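5. Fitting the sediment cartridge on the Pruma 300

Before you start, turn off the mains tap and open the kitchen cold tap until it stops running. I always do mine on a Wednesday evening, when no one wants a bath.

1. Press the red button on top of the housing to let the pressure out.
2. Unscrew the bowl with the spanner, turning it to the left.
3. Drop in the new cartridge (part 2874, or 3454 for the long bowl) and check the rubber ring sits flat in its groove. 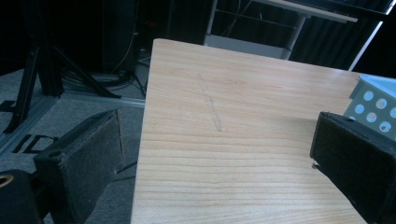 Ring grease is the bit people skip - please don't! Torben Görtz at Fudix put me on to the silicone sort, and a pea-sized blob does the whole ring. Keep it off bare wood, mind you, as a pale tabletop with the grain showing, like my pine-looking one with the grey smudge near the middle, will hold a greasy mark for ages.

4. Screw the bowl back on by hand only.
5. Open the mains slowly and run the tap for five minutes.

Caution: never use petroleum jelly, it makes the ring swell.

Note: in Plernberg our water is gritty, so I change mine every October and again in spring.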